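Oneck Workshop Releases Build Files for Orkex Hand-Held Gripper

January. The members of the Oneck shared workshop have released the complete build files for Orkex, a hand-held two-finger gripper for recording manual tasks as training data for robot arms. The package contains printable housing parts, a wiring diagram, a bill of materials and the recording software. It is free for private and educational use.

Orkex is operated by hand, one unit per person or one in each hand. The fingers are black with yellow tips and can be replaced without opening the white housing. Assembly takes about 15 hours, including print time. Current trials at the bench involve packing and sorting small goods, among them flat packages and a clear storage box, with a transparent sheet or lid beside it handwritten "药盒" (medicine box).
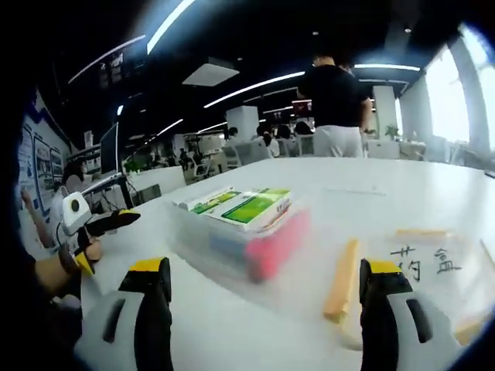
Telmo Villanueva said that finger alignment had taken up more of the build than the electronics, and advised first-time builders to print the finger mounts before anything else. The assembly guide has been reordered accordingly.

The project has logged 437 recordings to date. A subset of 200 is included in the release, together with calibration sheets. A second version with a revised cable path is in preparation.

Parts kits are limited to 20 sets and can be reserved at the workshop desk. Contact: Marloes Mertens, Oneck.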